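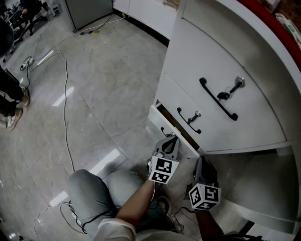 Drawer unit, white - keys in upper locks, bottom drawer part open.

Storage and Furniture Safety Check - Nidwood, workspace level
Date: June 28, 2026
Asset tag: 2917
Form: Gornen general furniture, rev 4

1. Drawer fronts secure, no sharp edges
OK. Fronts wiped down, no chips I could feel. Gaps fairly even.

2. Handles tight
OK mostly. Long one on the top panel fine. Small one below it had a bit of play, nipped up with a screwdriver. Recheck in October.

3. Locks and keys
ACTION. Keys left in locks again. They stick out at knee height for anyone sitting close, and a snapped key means a Danko callout. Take keys out, tag them, hang in key cupboard. Spare for the top lock is no. 964 on the list - label is peeling, needs redoing.

4. Drawers run freely, stops working
OK / COMMENT. Bottom drawer goes out and back alright but drags for the last bit. Runner wants a clean. Stop holds. Dont lean on it when its open.

5. Tip risk
ACTION. Not fixed to anything. Heavy stuff to go in the bottom drawer, one drawer open at a time. Prullwood sell a bracket kit, have asked for 2. 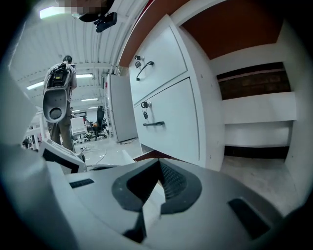
6. Clearance under desktop
OK. Drawers open without catching. Watch your head getting up from the low ones, have done it myself.

7. Open shelving beside drawers
COMMENT. Shelf boards level, pushed down on each one, no movement. Nothing heavy on the top please. Lowest opening to be swept out, dust gets in the back corners.

8. Walkway and trip hazards
OK at time of check. Shut drawers before you walk off - bottom one especialy, easy to catch a shin on.

9. Load labels
FAIL. None on the drawers, none on the shelves. Have ordered from Gornen, nearly four weeks wait.

Overall: safe to use with items 3, 5 and 9 open. Copy to site folder, old sheet can be binned.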